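Graltano Residents' Association — notes from the May meeting

Typed up by me, Elisa, from my own scribbles, so shout if I've got you wrong. We started at 7.30 pm.

Present: Tiziana Russo (chair), Brunello Bortolotti, Mathias Stöckli, Leonardo Zanetti and me, plus eight neighbours from the Maro end of the road, which was lovely to see! Apologies from the couple at 71.

Last month's notes were agreed, once I'd changed "hedge" to "fence" in the bit on the back lane. Sorry, Brunello.

Money. Mathias told us we have £983 in the account, and £354 of that is put by for the summer street party. He'd like receipts for the bunting (me, I'm afraid — I'll look in the car).

Bins and recycling. This took up most of the evening, as I suspected it would. The food waste round has moved to early mornings and half of us keep missing it. Leonardo has rung the council twice and been promised a new leaflet both times. Tiziana wants us to write a proper letter and I said I'd draft it, with Leonardo checking the dates before it goes.

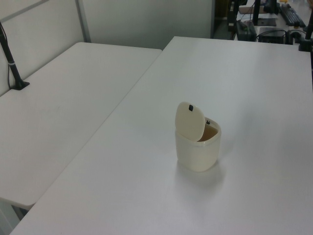
We then got on to whether the flats should have a shared store by the side gate. Brunello is dead against it because of the foxes, and two of the Maro neighbours agreed with him rather loudly. Mathias thought a lockable one might do. We had a show of hands and it was a tie, so it comes back next time with some prices.

Street party. Ritchie Close would like to join in again and everyone was happy with that. Leonardo will ask about closing the road. I'm doing the cake rota, and please could we have fewer lemon drizzles this year (I like them too, but there were over 8 last summer and not one chocolate!).

Any other business. The lamp outside the old Datora office is still flickering. Tiziana to report it again.

We finished at 9.10 pm. Next meeting same place, and Brunello is bringing the biscuits.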